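Home | Play sets | Set-up guides | Spare parts | Contact

Kiltberg Fruit Table: set-up guide
Section 3. Laying out the board and plates

Read section 2 first if the pieces are still in their bags. The table should be level and at a height the child can reach across without leaning.

3.1 Placing the plates

1. Wipe the tabletop and leave it to dry.
2. Set the three plates in a row along the far side. The order of colours is up to you, but keep to it once the child has learnt it.
3. Put the cutting board in front of the plates, within easy reach. 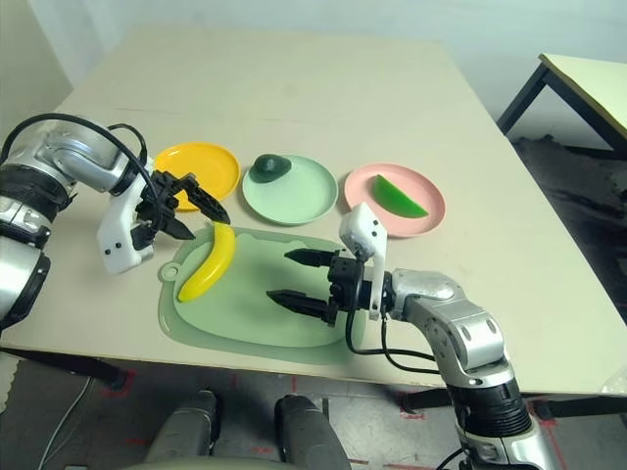 Leave enough room between the board and the near edge of the table for the child's forearms. The layout we use in our own play sessions runs yellow, green, pink from left to right, with the banana started on the board and the other pieces already on plates. Left-handed children may prefer the board turned so that the hanging hole is on the right.

Note: plates from the older Bondport set are 10 mm wider. They can be mixed with these but will not stack.

3.2 Moving fruit to the board

1. Ask the child to name a fruit and find its plate.
2. Move one piece at a time. For a first session, two pieces on the board are enough.
3. Lay long pieces at a slant so they stay inside the rim. 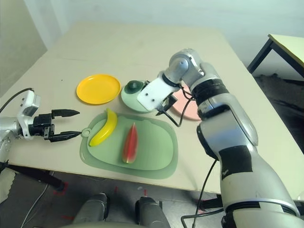 4. Ask for each piece to go back to a plate. Any plate will do at first. Matching by colour comes later (section 4).
5. Change places and let the child give the instructions.

Caution: the pieces are toys. Do not use the board with real food or a real knife.

3.3 Cleaning the board

Crumbs and grit collect on the board during play and should be brushed off before the set is put away. Use a soft dry brush first, then a damp cloth with a drop of washing-up liquid.

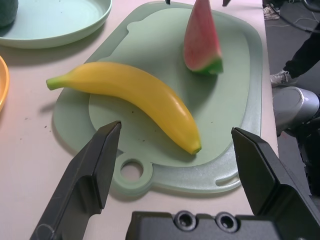
Rinse the cloth and go over the rim a second time. Do not put the board in a dishwasher or in water above 55 °C. Hang it up by the hole until it is dry, then store it flat under the plates. To replace a lost piece, quote part number 3893.

Kiltberg set-up guides. Text: Moushumi Kumarasinghe. Contact us | Back to top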